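모의실험 셀 양팔 로봇 파지 이탈, 원인은 접촉 판정값이었다

Gronow 자동화안전실, 아우렐리오 칼보 책임연구원 인터뷰

Gronow 자동화안전실은 지난 4월 양팔 로봇 작업 셀의 가상 검증 과정에서 발생한 파지 이탈 사례를 정리하여 사내에 공개하였다. 두 대의 로봇 팔이 긴 봉을 함께 들어 옮기는 공정에서, 한쪽 그리퍼가 물체를 놓친 상태에서도 제어기가 정상 신호를 유지한 사례이다. 실물 설비가 가동되기 전 시뮬레이션 단계에서 확인되어 인적·물적 피해는 없었다. 본지는 조사를 총괄한 아우렐리오 칼보 책임연구원을 만나 경위와 후속 조치를 들었다.

칼보 책임연구원은 사안의 성격부터 분명히 하였다. "사고는 아니었지만 사고 보고서와 같은 양식으로 기록했습니다. 동일한 제어 프로그램이 Farnholm 공장의 실물 셀로 이관될 예정이었기 때문입니다. 시뮬레이션에서 봉이 떨어졌다면 현장에서도 떨어진다고 보고 조사를 시작했습니다."

문제가 드러난 것은 화요일 오후의 반복 시험이었다. 검증팀은 당일 봉 이송 동작을 모두 600회 수행하였고, 이 가운데 19회에서 한쪽 팔의 파지가 이송 도중 풀렸다. 제어기 기록에는 19회 모두 '파지 완료'로 남아 있었다. 이상을 처음 보고한 사람은 시험 기록을 검토하던 비토리아 롱고 연구원이다.

롱고 연구원은 당시 상황을 이렇게 설명하였다. "성공률만 보았다면 지나쳤을 것입니다. 이송이 끝난 뒤 봉의 기울기가 기준을 벗어난 회차가 있어 해당 기록을 다시 열어 보았습니다. 제어기는 양쪽이 모두 잡고 있다고 판단했는데, 봉의 자세는 그렇지 않았습니다."

조사팀은 그리퍼 시점의 화면과 접촉력 기록을 회차별로 대조하였다. 검토의 초점은 손가락 끝이 봉의 측면에 닿는 순간에 맞추어졌다.

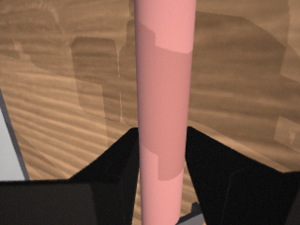
그리퍼 시점의 시뮬레이션 화면. 검은색 손가락 두 개 사이에 분홍색 봉이 놓여 있다.

칼보 책임연구원에 따르면 직접적인 원인은 접촉 판정값의 설정 오류였다. 제어기는 손가락에 걸리는 힘이 정해진 값을 넘으면 파지가 완료된 것으로 처리한다. 그런데 이 값이 이전 공정에서 사용하던 짧은 부품을 기준으로 설정된 채 남아 있었다. 봉처럼 긴 물체는 반대쪽 팔이 조금만 움직여도 손가락에 힘이 전달되므로, 실제로 조이지 않은 상태에서도 판정값을 넘길 수 있었다.

"한쪽 팔이 봉을 밀면 다른 쪽 팔은 그것을 자신이 잡은 힘으로 읽습니다. 팔 한 대로 시험할 때에는 나타나지 않는 현상입니다. 단일 팔 시험을 1,810회 통과했다는 사실이 오히려 저희의 경계를 늦추었다고 생각합니다."

그는 판정이 한 번 이루어지면 이송이 끝날 때까지 재확인하지 않던 구조도 문제로 꼽았다. 파지 상태가 도중에 바뀌어도 제어기는 최초의 판정을 그대로 유지하였다. 상위 감시 프로그램인 Brollex 역시 제어기의 신호만을 받아 표시하고 있어 운영 화면에는 경고가 나타나지 않았다.

화면상의 그림자도 한때 원인으로 거론되었다. 영상으로 봉의 위치를 추정하는 기능이 명암의 경계를 봉의 윤곽으로 오인했을 가능성이 제기된 것이다. 조사팀은 조명 조건을 바꾸어 같은 시험을 반복하였으나 이탈 빈도에는 유의한 차이가 없었다. 칼보 책임연구원은 "영상 쪽은 이번 건의 원인에서 제외했습니다. 다만 별도의 점검 항목으로는 남겨 두었습니다"라고 밝혔다.

현장 적용을 앞둔 Farnholm 공장 측의 우려도 컸다. 공장 안전 담당 트레버 필립스 과장은 조사 초기부터 회의에 참여하였다. 그는 이탈 자체보다 이탈 이후의 동작을 더 심각하게 보았다고 말했다.

"봉의 한쪽이 풀린 상태에서 나머지 팔이 계속 움직이면 봉 끝이 어디로 향할지 예측하기 어렵습니다. 저희 작업자는 방호 울타리 밖에 있지만, 봉의 길이를 고려하면 울타리와의 간격을 다시 계산해야 했습니다. 그래서 정지 조건이 정해질 때까지 이관을 보류해 달라고 요청했습니다."

Gronow는 이 요청을 받아들여 이관 일정을 중단하고 세 가지 조치를 시행하였다. 우선 접촉 판정값을 부품별로 분리하고, 부품이 바뀌면 값을 다시 입력하기 전까지 동작이 시작되지 않도록 하였다. 또한 이송 중에도 파지 상태를 지속적으로 확인하게 하였으며, 어느 한쪽이라도 이상이 감지되면 두 팔이 동시에 정지하도록 제어 논리를 수정하였다.

동시 정지 기능을 두고는 내부에서 이견이 있었다. 한쪽 팔만 멈추고 다른 팔이 봉을 천천히 내려놓는 방식이 설비 보호에 유리하다는 의견이었다. 칼보 책임연구원은 "검토할 가치가 있는 제안이지만, 남은 팔의 파지도 신뢰할 수 없는 상황이라면 움직이지 않는 편이 안전합니다. 하강 동작은 충분한 시험을 거친 뒤 다시 논의할 것입니다"라고 답하였다.

수정된 프로그램은 봉 하나를 두 팔이 마주 보고 다루는 동일한 작업대 모형에서 다시 검증을 받고 있다.
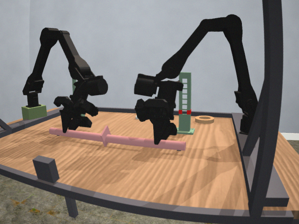 재검증 기준과 향후 일정

재검증의 목표 횟수는 3,000회이다. 파지 이탈이 발생하더라도 정지 기능이 정상적으로 작동하면 해당 회차는 '안전 실패'로 분류하고, 이탈을 감지하지 못한 회차가 한 번이라도 나오면 시험 전체를 처음부터 다시 시작한다. 칼보 책임연구원은 이 기준이 엄격하다는 지적을 알고 있다면서도 완화할 계획은 없다고 하였다.

시험에는 고의로 결함을 넣은 회차도 포함된다. 한쪽 손가락의 마찰을 낮추거나 두 팔의 동작 시점을 어긋나게 하는 방식이다. 결함 조건은 롱고 연구원이 작성하며, 제어 프로그램 담당자에게는 사전에 공개하지 않는다.

가상 검증만으로 충분한지를 묻는 질문에 칼보 책임연구원은 한계를 인정하였다. "마찰과 부품 표면의 편차는 모형에 완전히 반영할 수 없습니다. 시뮬레이션은 제어 논리의 결함을 찾는 단계이고, 실물 셀에서는 저속으로 별도의 시험을 하게 됩니다." 저속 시험에는 필립스 과장이 입회하며, 시험 중지 권한도 공장 측이 갖는다.

조사 보고서의 전문은 자동화안전실에서 열람할 수 있다. 유사한 양팔 공정을 운영하는 부서는 접촉 판정값의 설정 이력과 파지 재확인 여부를 점검하여 그 결과를 자동화안전실에 제출하여야 한다.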